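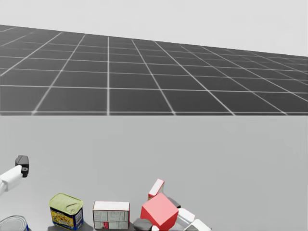
Ailsa Galbraith runs her Thursday game in the back of a hardware store in Hedville, after closing. Six players, one long table, and a box of dice that has been in use longer than two of the players have been alive. The campaign is set in a flooded mining country called Naltudby, and she has been writing it for most of her adult life.

Last October she put it on sale. The first book, Naltudby: The Lower Works, is 115 pages with a fold-out map and a short adventure meant for one evening. She asked for enough money to print 400 copies and got orders for 500.

"I had to call the printer back the same night," she says. "He thought I was canceling."

The rules are light. Players roll two dice against a number the game master sets, and they spend lamp oil to roll again. When the oil runs out, the party is in the dark and the game master stops describing what things look like. From then on it is all sound, smell, and touch. Groups either love this or ask to skip it. Galbraith lets them skip it.

Sorcha Swanson edited the book from her apartment in Purves, three hours away. She cut two chapters on the history of the mining guilds and moved the monsters to the front.

"Ailsa wanted people to read about the guilds first," Swanson says. "I told her a game master with company coming at seven wants to know what's in the water."

The cut chapters are coming back as a separate booklet. Pruseo, the small press that handles shipping, has 248 names on the list for it already.

Galbraith still tests everything at the store before it goes to Swanson. On the night I visited, the group spent an hour trying to get a mule across a broken bridge. There was a ferry on the map, a little way upstream, and she never mentioned it. They lost the mule and most of the oil, and then argued over who had packed the rope.

The second book covers the upper valleys and the river towns. She hopes to have a draft by spring, with rules for boats.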